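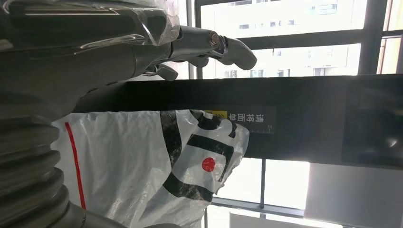 Clear film creases easily and catches the light along every fold.

Search tips Go

Storing and Reusing Plastic Bags and Film
By Gwenllian Watkins

14 comments | 200 shares

Most thin household plastic is one of two types. Cling film is made to stick to itself and does not store well once used. Carrier and produce bags are usually polyethylene, which washes, dries and folds without much trouble.

Wash bags in lukewarm water with a drop of dish soap. Turn them inside out, rinse, and hang them over a bottle or a wooden spoon until no drops remain in the corners. Moisture left in a folded bag will smell within days. Discard any bag that held raw meat, fish or eggs.

To fold, lay the bag flat and press the air toward the opening. Fold lengthwise twice, then roll from the closed end. Five rolled bags fit in a standard mug. The drawer in my kitchen in Plandstead takes 2 rows.

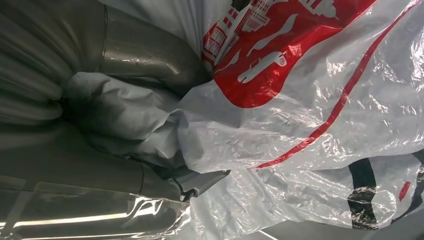

Bag storage fails mostly through compression. Bags stuffed into a larger bag behind the door take on hard creases, and thin film splits along those creases under load. A white bag as crumpled as this one should be opened out and smoothed by hand before it is folded. Do not iron it. Hold it up to a window afterward and look for pinholes; a bag with holes can still line a wastebasket for dry paper.

Keep film away from the stove and out of direct sun, which makes polyethylene brittle. Store all bags out of reach of small children and pets.

For freezer use, buy new bags rated for it. Reused produce bags are too thin and let air through. Label with the contents and the month (July is enough) on tape, as ink rubs off cold plastic.

5 people found this useful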